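About Caltora Suture Training

Caltora is a teaching and supply unit for suturing practice. We design practice pads, prepare exercise sheets to go with them and run bench courses in closure technique. The unit was set up by Eun-ji Pyo and Gyu-bin Ban, who still write most of the course material. Our bench room is on the ground floor of Prosser House and has 14 places.

What we supply

The standard pad is a skin-like sheet with a matt face. It is sold plain or with a prepared incision. Prepared pads carry one long, narrow cut, coloured red so that the line of closure can be followed from end to end. The colour will smear on to the surrounding surface with handling. It does not affect the pad, and light marks may be left.

Pads are packed in boxes of 22. Course customers may order loose pads from the stores desk. Thread and needles are listed separately under the Multeo range, and dark thread is the default because it reads clearly against a pale surface.

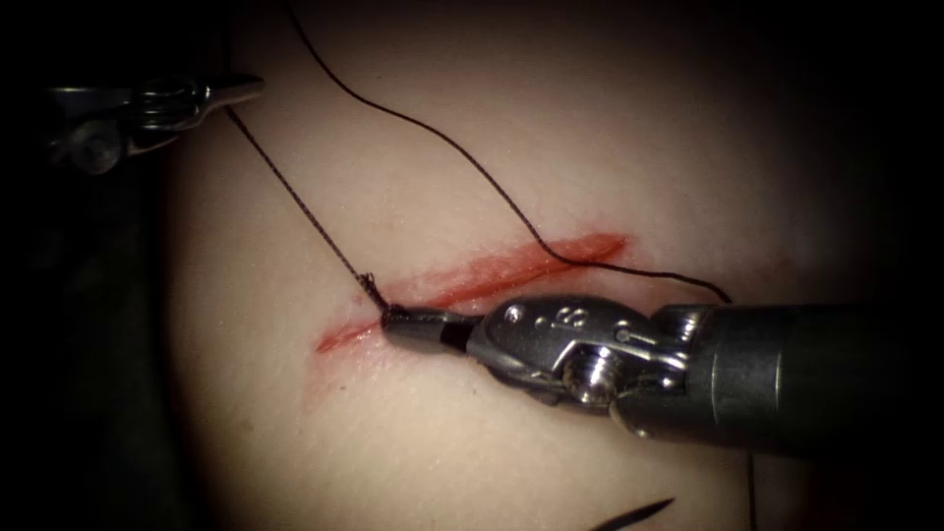
Storage is flat, at room temperature, out of direct sun. Pads that have been rolled should be left under a board overnight before use. We do not recommend stacking more than one box high in a warm room.

What we teach

The basic course covers thread handling, bite depth, spacing, and tension along a straight incision. Trainees work from the tapered end towards the middle, then repeat from the other side. Geum-ok Do leads the basic course. Ah-rin Lim leads the second course, which deals with running closures and with joining a new length of thread part-way along.

Each trainee keeps a bench record with four headings: pad type, thread, length closed, faults. Frayed thread is entered as a fault even where the closure holds. Records are reviewed at the end of each course, and the finished pads are kept for comparison until the following July.

The bench room is available to visiting groups by the half day. Groups may bring their own thread, but pads must be ours. Bench lamps are set to light the middle of the pad.

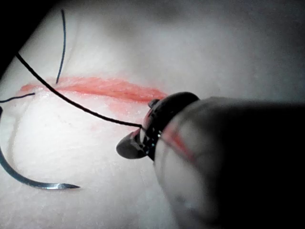
Bok-nam Maeng wrote to us after the second course that the hardest part had been keeping an even pull on a long strand, and that two more sessions on the plain pad would have helped before going on to the prepared one. The course outline now allows for them.

Orders and bookings

The minimum order is 2 boxes. Orders over 200 pads are made up to a delivery date agreed with the stores desk. Ralley handles all deliveries outside the city.

Page last revised 20/12/2019.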